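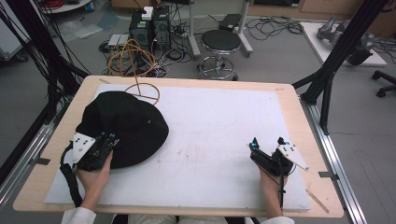 Figura 1. Chapéu preto de abas moles, copa para cima.

O chapéu que ninguém devolve: relatório final
Thaddeus Ostrowski e Sabine Kohlhase
18 de maio de 2020

O nosso trabalho estuda os perdidos e achados da residência Oltmanns, em Plonditz. Em fevereiro pedimos acesso ao livro de registos, que a direção considerava confidencial até descobrir que não sabia onde ele estava. Apareceu, com alguma justiça, nos perdidos e achados.

O livro tem 600 entradas. Só 300 foram reclamadas pelos donos, quase todas chaves e carregadores. Os chapéus têm pior sorte: quem perde um chapéu compra outro, ou convence-se de que nunca lhe ficou bem.

Enviámos um questionário aos residentes. A pergunta dois («Já levou um objeto que não era seu?») teve uma taxa de resposta que preferimos remeter para o anexo.

Limitações: a letra do porteiro da noite resistiu a dois leitores. A palavra «Ukia», repetida em várias páginas, tanto pode ser uma marca de guarda-chuvas como um espirro. Ficou classificada em «Outros», a nossa maior categoria.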